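Giving up the car, four months in

I sold the car in April. It was a small hatchback with a dent in the rear door and a heater that worked on one setting. The garage on Dosa Street wanted 789 for the brakes and a new exhaust, and I didn't want to pay that for something I drove twice a week. A man from two towns over took it away the same evening.

I kept a note of what it had cost me over the last full year. Insurance, fuel, parking permit, one tire and the inspection came to 2925. I had always guessed it was half that. The permit alone was 344, and most days the car just sat under the lime tree getting sticky.

The bus to Sirnunitz leaves from the bottom of my road every 20 minutes until early evening. After that it's once an hour, and the last one is before eleven. I missed it once in May and walked home, which took long enough that I now check the time before I order dessert.
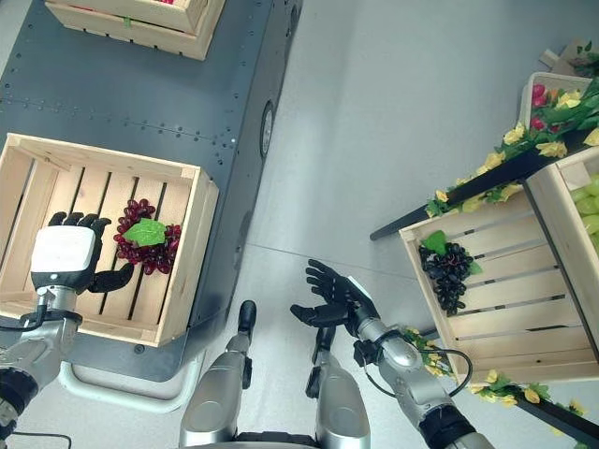

Groceries were the part I worried about most. I used to do one big shop and fill the trunk. Now I go three or four times a week and carry what fits in a backpack. I buy less that way, and I throw out less too. Heavy things like cat litter and potatoes I get delivered from Jasero once a month. They charge for delivery but it's still cheap next to a tank of gas.

Rain is a nuisance. I bought a proper coat and a pair of overshoes, and the overshoes leaked within two weeks. I sent them back and got another pair, which have been fine so far. The shelter at the bus stop has no side on the west, where all the weather comes from.

I have rented a car once, for a weekend at the lake. Takács Rentals had one ready at eight in the morning and it was cleaner than mine ever was. I had forgotten how much I dislike reversing.

My sister still thinks I'll buy another one before winter. I might. The road up from the stop is steep and it ices over in January, and the town doesn't always get to it with the salt. For now the money is going into a separate account and I haven't touched it, apart from the coat.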